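4. Laying out the food-preparation set

This section covers the Emora play kitchen set as laid out on a white Lindden tabletop. Assembly of the table legs is covered in section 3. Complete section 3 and check that the table does not rock before placing any of the pieces.

4.1 Before you start

The following pieces are used in the basic layout:

Colander, oval, green
Plate, round
Cup with handle
Small bowl
Ketchup bottle (play item)
Toy strawberries
Toy orange slice
Toy banana
Toaster oven (play item, used in the extended layout only)

Spare and replacement pieces are ordered under kit number 1463. The kit number is printed on the inside of the carton lid. Colors of individual pieces may differ between deliveries.

Wipe the tabletop with a damp cloth and dry it. Do not use abrasive pads. The small holes in the tabletop are fixing points for Pravier accessories and do not need to be filled or covered for normal use.

CAUTION: Do not push fingers, food pieces or pencils into the fixing holes.

4.2 Basic layout

1. Stand at the long side of the table. All directions below are given from this position.

2. Place the colander at the far side of the table, left of center, with its long axis pointing away from you. The open side faces up.

3. Place the plate to the right of the colander. Leave a gap wide enough for one strawberry.

4. Lay the ketchup bottle on the plate on its side, with the cap pointing away from you. The cap may extend past the rim.

5. Put one strawberry in the gap between the far ends of the colander and the plate. Put a second strawberry to the right of the plate.

6. Put the orange slice below the gap, close to the near rims of both dishes.

7. Stand the cup upright in the middle of the table with the handle toward you.

8. Place the small bowl near the front edge and put the banana in it. One end of the banana may stand above the rim.

NOTE: The ketchup bottle is laid down on purpose. Standing up, it tips easily when the table is bumped and can roll off the far edge.

4.3 Extended layout

1. Complete steps 1 to 8 above.

2. Lift the toaster oven with both hands, one under each side. Do not lift it by the door handle.

3. Set the oven down on the right side of the table, clear of the plate. Keep it back from the table edge by at least 30 mm.

4. Open and close the door once. If the door touches the tabletop or another piece, move the oven and test again.

5. Larger items, such as dark pots and containers, go along the left edge.

CAUTION: The toaster oven is a play item. Do not put real food, water or batteries in it.
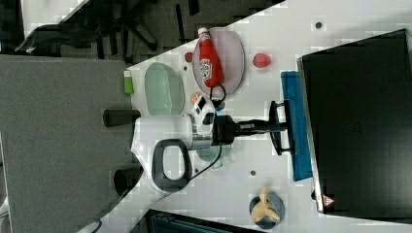
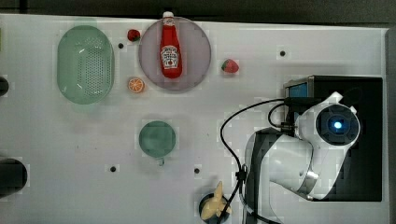 Plate to the right of the colander, cup nearer the middle of the table. 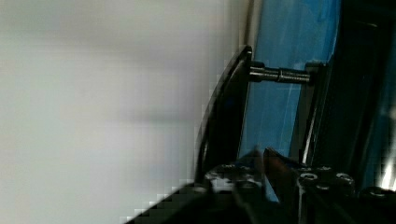
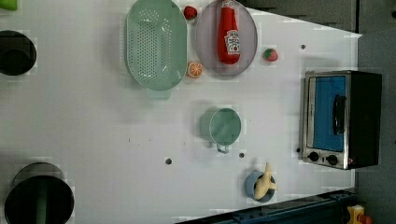 Can the colander and plate be swapped for a left-handed user?

The two pieces can be swapped freely. Move the strawberry on the outer side of the plate to the new outer side, and turn the cup so that the handle points to the hand that will pick it up.

4.4 Checking the layout

1. Press lightly on the rim of each dish. A dish that rocks is standing on a food piece or on a raised fixing. Lift it and check underneath.

2. Check that the ketchup bottle lies still when the table is tapped. If it rolls, turn it until the flattest part of the body is down.

3. Check that the food pieces can be picked up one at a time without moving the dishes.

4.5 Clearing and storage

1. Return the food pieces to the colander first. The bottle does not go in the colander.

2. Stack the small bowl on the plate. Do not stack the cup on the bowl – the handle can mark the rim.

3. Store the dishes in the Zavala tray, model 222, with the colander at the bottom.

4. Move the oven last and keep it upright in storage.

NOTE: Do not exceed a load of 3000 g in the tray. The oven is not included in this figure and must be stored separately.

4.6 Cleaning

Wash the dishes by hand in lukewarm water with mild soap. Rinse the colander from the underside so that dirt is pushed out of the holes. Wipe the food pieces and the bottle with a damp cloth only – do not soak them. Let all pieces dry fully before they go back into the tray.

Replace any piece that is cracked or has a sharp edge.

Revised February 13, 2025. Replaces the June edition of section 4.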